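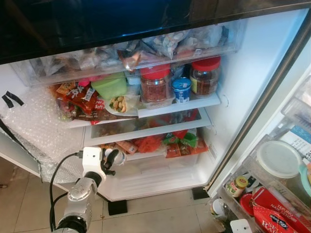 Vovenside kitchen set, notes for whoever picks this up after me. Covers the fridge, the counter run next to it, the cabinet under the counter and the floor. Written fast, will tidy in March maybe.

Maintained by Nattawut Yimyam. Labels checked by Mitiku Ambaye.

## What's in it

- 2,944 pictures
- 30 label names (list in `labels.txt`, short version below)
- 14 zones, one per shelf / drawer / surface
- 2 label passes, second one done by a different person

Everything is a shared kitchen, as people left it. Did not stage the food. If a bag was crumpled it stayed crumpled.

## Folders

```
vovenside/
 fridge/
 counter/
 cabinet/
 floor/
 labels.txt
 zones.csv
 splits/
```

`zones.csv` has one row per zone: zone id, plain name, parent, open/closed flag. The flag only makes sense for things with a door. Leave it blank for the rest, do NOT put "n/a", the loader treats it as a third state and then complains.

## Fridge zones

Worst part of the set to label, so most of the rules are for it.

- `fridge_top_drawer`: the clear plastic drawer. Full of bags. Bags inside bags. Label the outer bag and stop, unless you can read the inner thing as its own package.
- `fridge_shelf_upper`: glass. Jars, cups, snack packets, odds and ends.
- `fridge_shelf_lower`: glass with a white front edge. Things show through from the shelf above and below, check which side of the glass before you assign.
- `fridge_crisper`: bagged and boxed food, goes here even if it isn't vegetables. Zone name is the place, not the contents.
- `fridge_bin`: white plastic, at the bottom.

Red-lid jars: two of them can sit side by side on the upper shelf, one dark and pasty looking, one flaky. Both are `jar`. Don't write "chili" as a label, put it in the note column if you're confident. Mitiku and I went back and forth on this and he's right, you can't taste a picture.

Flatbread on a plate or wrapper = `prepared_food`, one box, include what it's lying on.

Bubble wrap by the inner wall is `packing_material`. Not `bag`. A fair few in pass one were tagged `bag`, I fixed the ones I found.

## Floor zones

Big square tiles, pale beige, gray grout. Three zones: by the fridge, by the cabinet, the open bit.

Small stuff only gets a box if it's clearly seperate from the tile. The tile has its own gray flecks and a few dark spots, and those were getting boxed as crumbs all over pass one. Rule now: a clump counts, a lone speck doesn't. Use `debris`, don't guess at bread vs dirt.

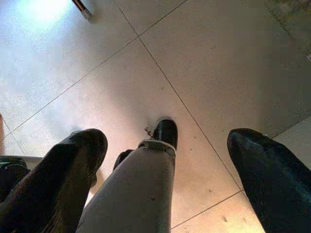

Shoes and trouser legs get `person_part`, no names, no linking one leg to another across pictures. If two shoes overlap, box each one for what shows. Glare patches: leave alone, they aren't spills. If there's a real doubt between shine and a spill, mark `unsure` and I'll look.

## Counter and cabinet

Counter is white, cabinet is white, cabinet side panel is white. So edges are a pain. Use the front lip of the countertop as the line: above it is `counter`, below it is `cabinet`.

Doors are labeled one at a time. A door that's ajar is `open`, even slightly. We tried a third value for "nearly shut" and people disagreed every single time, dropped it.

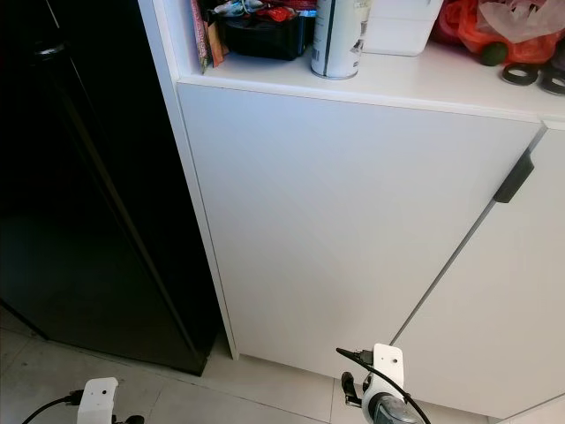
Handles go with their door, no separate box. Same for the fridge.

Counter items, the ones people keep asking about:

| thing | label | note |
|---|---|---|
| black container with packets in it | `container` | packets get their own `packet` box if they stick up past the rim |
| white can, label partly showing | `can` | don't fill in the rest of the label |
| red-orange bag with a whiter one on top | `bag` x2 | two boxes, they overlap, fine |
| small round green fruit | `fruit` | not `lime`, could be other things |
| black loops that look like scissors | `scissors` + `unsure` | if only the handles show |
| thin upright package | `packet` | leaning or not, same label |

Tall black fridge front is shiny. Reflections in it never get a box.

## Label list, short

`jar` `cup` `container` `can` `bag` `packet` `box` `fruit` `prepared_food` `packing_material` `debris` `scissors` `person_part` `unsure` and the rest in the file. Lowercase, underscores, no plurals.

## Splits

Train / val / test by zone visit, so near-identical views of the same shelf stay together. The older Tralleck split went picture by picture and leaked badly, please don't go back to it. If you have results on that split they won't compare.

## Known problems

- Lower shelf and crisper get swapped in some rows. Anything reddish seen through glass is suspect.
- Printed text on packets is not transcribed. Asian lettering on some of the snack packets, we had a go at it, too small to read reliably.
- `container` vs `box` is mushy for anything with rounded corners. Pick `container`.
- Nothing in the set tells you weight, temprature or whether food is still good. Don't use it for that.
- The Nautiyal label tool rounds box corners on export. Off by a hair on small items, mostly `fruit` and `debris`.

## Changes

- merged `carton` into `box`
- added `packing_material`
- removed the `chili` and `yogurt` labels, rows remapped to `jar` and `cup`
- cabinet door flags redone after dropping the third value

## Todo

- [ ] recheck lower shelf rows
- [ ] Mitiku: second look at everything marked `unsure`
- [ ] move notes column out of `zones.csv`
- [ ] ask Iltance if they still want the counter-only export

Questions to Nattawut. Mornings are best.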